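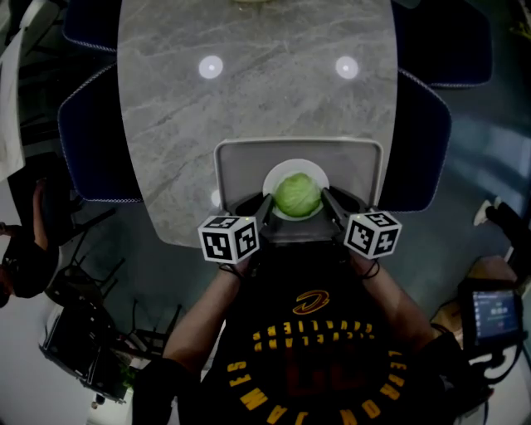

How to read a two-round election result

3 min read

Start with the first-round table, and ignore the percentages until you have the raw votes. In Salside the mayor's race went to a runoff because no candidate passed half of the valid votes.

1. Find the number of valid votes. Blank and spoiled ballots are listed separately.

2. Work out the gap between second and third place. In one Salside ward it was 16 votes out of 1000 -- small enough that a recount was requested.

3. Write down turnout for both rounds. If 300 more people vote in the second, the winner's gain may be new voters, not switched ones.
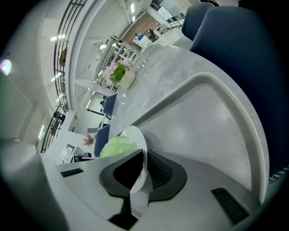

Jolanta Brzozowska wrote in to say that step 3 should come first, as she always checks turnout before looking at any candidate. Either order works if you use the same ward boundaries for both rounds.

4. Compare wards one at a time, then add them up.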